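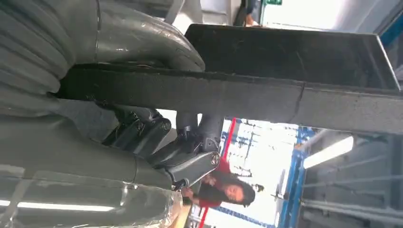

FUDLOW, 23 August 2023 – Turkitz says it has fixed its storage problem. The parts company has moved its trays and small fixtures onto blue metal shelving units with wheels, and it is telling customers that the change will cut the time spent looking for things.

How much time, it can't say. The company did not keep records of how long searches took under the old setup, according to operations manager Oldřich Vaněk, and it has not started keeping them under the new one.

"People on the floor feel the difference," Vaněk said. Asked whether anyone had measured it, he said a review was planned but declined to give a date.

The plan, first presented to staff in June, covers 1,818 square feet of floor and calls for 326 plastic bins. The units come from Hemano, which sells them as a way to rearrange a room without unloading anything. Turkitz would not say what the whole order cost. An invoice seen by this reporter put delivery and assembly alone at $2,780.

Rolling shelves are hardly a new idea, and not everyone who works with them is sold. Lucinda Escobedo, whose firm, Escobedo, plans stockrooms for small manufacturers, said companies often pay for wheels and then leave the shelves where they were first parked.

"If a unit is full of parts and it's never going to move, you bought a regular shelf with a higher price," she said. "I'd want to know how often they expect to roll one of these. Once a week? Once a year?"

Vaněk's answer was "as needed."

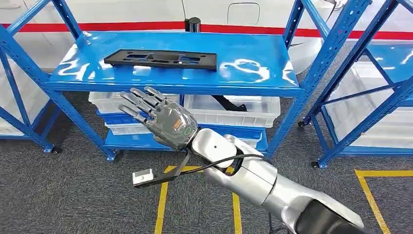
A black tray on the top level of a blue wheeled shelving unit, with white plastic bins on the levels below.

Escobedo was more concerned about the bins. Deep plastic bins look neat from a few steps away, she said, but they hide whatever is at the bottom, and a bin without a written list tends to collect odds and ends. She also questioned leaving top shelves open for flat items such as trays, a habit she said usually starts as a temporary arrangement.

Turkitz has a labeling system in the works. Priya Alcantara, who is in charge of it, said every bin will get a number and every number will be matched to a list. The trays will be handled separately, with the slots and cutouts in each type checked against a drawing before it goes back into stock.

That part of the project was supposed to be done before the shelving went in. Alcantara said it slipped after the two departments that share the trays could not agree on what to call them.

"The names are settled now," she said. "Mostly."

Matúš Štěpánek, a customer who orders fixture plates from the company, said he had received the announcement and read it twice. He was looking for a promise about delivery times and did not find one.

"I'm glad they have shelves," Štěpánek said. "My last order was still late."

Turkitz said it could not discuss individual orders. Hemano did not respond to questions about how its time-saving claims were tested.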